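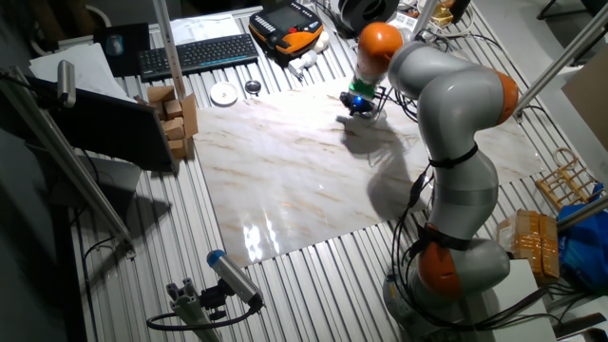
Just put them in the same place every time, a reader commented under my January post, and you will never lose your keys again. The comment has more likes than the post. I have read it often enough to hear it in a voice, and the voice belongs to a person with a labeled spice rack.

I would like to say for the record that I know about putting things in the same place. I was raised in a house with hooks. The trouble is that putting your keys in the same place asks you to notice that you are holding your keys, and by the time I get through my front door I have usually been thinking about something else since the corner of Wysocka Street. My hand does the rest. My hand has put my keys in the freezer, in a rain boot, and in the bag of returns I then mailed back to a shoe company. They were very decent about it and charged me only for postage.

So this past month I tried to reform. I started with technology, as people do when they want to spend money on a problem of character. Stundine sells little tracking tags that chirp when you press a button on your phone. They come in a pack of 7, and I attached one to everything I could think of, including the umbrella, which I then left on the bus with its tag chirping away in some depot beyond the reach of my phone. The key tag worked beautifully. I would press the button and from somewhere in the apartment would come a small, polite chirp, like a cricket with a head cold. The chirp bounces. It comes from the hall when you are in the bedroom and from the bedroom when you are in the hall. One morning I walked 3278 steps without leaving home, according to the same phone, which congratulated me.

Then I lost the phone.

(It was under the cat. I own no tag for the cat, though I have thought about it.)

After that I went to Riltow Hardware and asked for a key hook, and came home with a key hook, a stud finder, a second key hook in case the first one felt lonely, and a spare set of keys. The man at the counter told me most people lose the spare set first. He said it kindly. I lost the spare set first. They were in my coat at Hima, on the back of a chair, and the woman who makes the coffee there had hung them on a nail by the register with a note reading "yours, probably." I have been going to that cafe for five years and it was nice to be known, though I had hoped it would be for my taste in pastry.
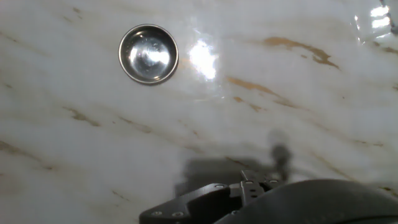

The keys-in-one-place people have a second piece of advice, and they save it for when the hook fails. They call it a landing zone. Everything from your pockets is supposed to touch down there the moment you get in, and the articles on the subject (I have read far too many) agree that it should be pleasant to look at so that you will want to use it. Most of them suggest a basket, or a tray with legs. A round, shallow steel bowl on a white marble counter would suit them fine, I think, and I can tell you how it would go at my place, because I know myself. It would sit there shining and empty, and I would be on my knees looking under the couch.

What has helped a little is dumber than any of this. I say it out loud. I come in and announce, to a cat who could not care less, "I am putting my keys on the windowsill." It doesn't matter where I put them so long as I say so. Later, when I need them, I can hear myself being an idiot at the door, and the idiot knows where the keys are. My longest run without losing them is now around 7 days. It ended when I had company and felt too shy to make the announcement.

I did ask my sister whether she does anything like this. She told me she puts hers in the same place every time. I've since wondered about the comment, and she does have a spice rack, but the labels are in our mother's handwriting and I've decided not to pursue it.

The tag batteries are supposed to last a year. I have written the date I put them in on a piece of paper so I'll know when to change them, and if anyone has a good idea where a person might put a piece of paper, the comments are open.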